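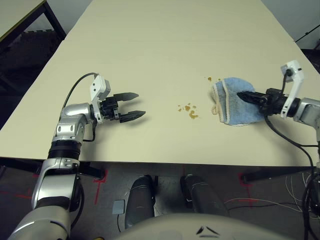 How many practice runs should a student team log before it claims a robot can do a chore?
Enough that the failures start repeating. For most clubs that means a few dozen, all under the same rules, with the bad ones left in.

Thread: Wiping task for the Kivunska student challenge

vega_b
Our club signed up for the wiping task in November. Two arms, one towel, brown liquid on a pale table. The rules say the spill has to be "removed" and that's the whole definition. Has anyone asked what the judges will accept?

wendside_nic
I asked. Benítez, who wrote the task sheet, told me they look at the table from standing height. So smearing it thin enough counts as cleaning. I've judged science fairs with tighter rules than that.

Etelka P.
It's a student event, not a lab audit. Our kids at Wendside learned more from that task than from a year of line followers. Grabbing a towel is hard. It folds differently every time.

wendside_nic
Grabbing it is hard, sure. My complaint is with what gets reported afterward. Last season one team put "58 successful wipes" on their poster. I asked how many tries. 300. That was nowhere on the poster.

hipo_arancibia
58 out of 300 for cloth is not terrible for beginners.

wendside_nic
Then print the 300!

vega_b
Our problem right now is the towel itself. Ours is light blue terry, bunched up in the right gripper, and the droplets are small. When it's bunched like that you can't say which part of the cloth is going to touch the table. Half the team wants to fold it flat first with both arms. The other half says just press and drag.

hipo_arancibia
Press and drag. Folding adds 2 more grasps, and each one is a chance to drop it.

Etelka P.
Disagree. A flat pad gives you the same contact each time. We folded, and the left arm had a real job for once. Otherwise why bring two arms?

hipo_arancibia
Because the kit has two arms. That's a shopping decision, not a strategy.

V. Aranda
Mentor for Skadora here. We tried both – 13 runs each, which I know is thin. Folding looked better to us, but the same student ran all the folded ones and she's our best operator, so I wouldn't bet on it.

wendside_nic
Thank you for saying so. Swap operators and run it again.

V. Aranda
We plan to, if the arms are free after school. Vega, are your students driving the arms or is it running by itself?

vega_b
Driving for now. The plan is to train on those runs. I have doubts about whether it will learn to look for the spots or just wipe the middle of the table, where we always put them.

Etelka P.
Move the spill every time. Near the front edge, too. Ours went straight to the middle for weeks.

vega_b
OK, that I can do tomorrow. Still want a written answer on "removed" though.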